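# Stuvel (video game)

**Stuvel** is a platform fighting game developed and published by Bellari. Up to four players share one screen and try to push each other off a floating stage. It was designed by Agustina Urrutia, with music by Constanza Mansilla, and was released in November for home computers.

## Gameplay

Each fighter has a damage meter that starts at zero. As the meter rises, hits send the fighter further. A match ends when only one player has lives left, or when the timer runs out, in which case the player with the most lives wins. Ties are settled by a short extra round in which every fighter starts with 400 points of damage.

The game has 78 stages, most of them variants of a smaller set of layouts. Items can be switched off. Shields shrink while held and break if they are hit too often, leaving the fighter unable to move for a few seconds.

## Competitive play

The first large tournament, the Grusisham Open, was held in Blackburn on March 2, 2024 and drew roughly 3000 online viewers. Its rules allowed 5 stages and banned all items. Sets were best of three until the semi-finals.

A later update reduced the range of the grab move and lengthened the delay after a missed dodge. Tournament organisers adopted the new version for ranked events, while casual lobbies can still select the older rules.

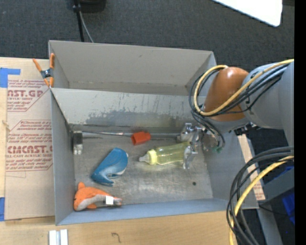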